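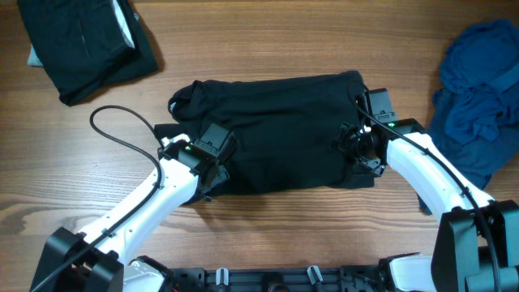 Clerkitine to Open This November on Erora

The streaming service Erora has confirmed that Clerkitine, the limited series dramatizing the collapse of the Brouwer auction house, will have its first showing in November. The announcement was made to members on August 25, 2026, together with the full cast list and the names of the three directors who share the season.

The series runs to eight episodes. It follows a junior records clerk who comes across a second set of sale books and spends the better part of two years deciding whom to tell. Heloísa Quintana plays the clerk. Oratile Mabuza, who reported the original story and later wrote the book on which the scripts are based, served as a consulting producer and was present for much of the shoot.

Members who attended the spring panel will recall that Ms. Mabuza was then cautious about the adaptation. She told the audience that she had turned down two earlier offers for the rights, one of them from the production company Pidari, which returned a year later with a different writer and a longer running time. Pidari is now the lead producer. Ms. Mabuza said in a statement that the new scripts keep the clerk's former supervisor in the story as a full character, and that this had been her main condition.

The supervisor has been the subject of most of the discussion since the trailer was released. In the book, she encourages the clerk to confide in her and then passes the conversations along to the owners of the house. Readers have long disagreed about her motives. Ms. Quintana addressed the matter in a short interview with this newsletter.

"I do not think the series lets her off," she said. "It gives her a home and a mortgage and a sick father, and then it shows you what she did on a particular afternoon. People will argue about it. I argued about it with the directors every week."

Ms. Quintana spent part of her preparation with the interview transcripts, which fill 800 pages. She asked to read them in the order in which they were recorded. Some of the dialogue in the fourth episode is taken from them directly, with names changed where the speakers requested it. Other transcripts remain under seal until 2075 by agreement with the families, and the production did not have access to them.

Advance Screening for Members

The first two episodes will be shown to members ahead of the public release. Seating is limited to 200, and each member may request one guest ticket. Requests should be made through the events page using the membership number printed on the annual card. Members who held tickets for the postponed summer screening will be given priority and do not need to apply again - their names have been carried over.

A conversation with Ms. Mabuza and Ms. Quintana will follow the screening. Questions may be submitted in writing when tickets are requested. Recording is not permitted during the episodes or the conversation, and phones will be collected at the door. Guests are asked not to discuss the ending of the second episode publicly until the series has opened.

The screening date will be sent to ticket holders by email once the venue has been settled. Tickets that cannot be used should be returned to the events office so that they may be offered to the waiting list.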